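Two hand-held grippers went through the same set of kitchen and dining room jobs at Prerncombe in November. One was the Clornov, which uses soft rubber pads. The other was the Reuter, with harder molded tips. Both carried the same Nadar camera, so the recordings could be compared side by side.

Each tool made 846 grabs over 52 household items. Bowls and bottles gave neither one much trouble. Thin metal was harder. Chopsticks tend to roll when the pads close off center, and a bundle of them has to be entered at the right angle or the neighbors come up too.
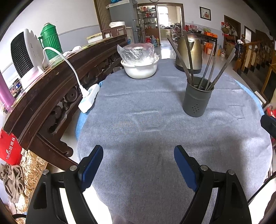
Rubber-padded fingers open over the table, with metal chopsticks standing in their holder.

The Clornov dropped 6 percent of the thin items and the Reuter dropped 7 percent. Operators said the gap felt bigger than that. The softer pads let them close early and adjust, while the hard tips needed a second try more often.

The Reuter is lighter and its pads take longer to wear down. For long sessions with larger objects, it is still the easier tool to hold.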